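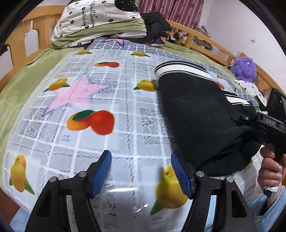 Hand-held grippers and a black garment, Goltwood robotics club.

The robotics club at Goltwood should make household work a permanent part of its program. Last December the club entered the Clindcombe competition and spent 192 hours on a machine that moved blocks along a track. It placed sixth. Few members could say afterward what the machine was for.

Folding clothes is a harder assignment and a better one. Cloth creases, slides and hides its own edges. A student who must guide two gripper pads toward a sleeve learns quickly how much the human hand does without instruction — and how carefully each motion must be planned.

Itsuki Matsuda, the club's adviser, has requested $900 for the coming year. The school should approve it. Competitions have their place, and the club need not give up Clindcombe. Garments, however, deserve at least 2 of its weekly meetings.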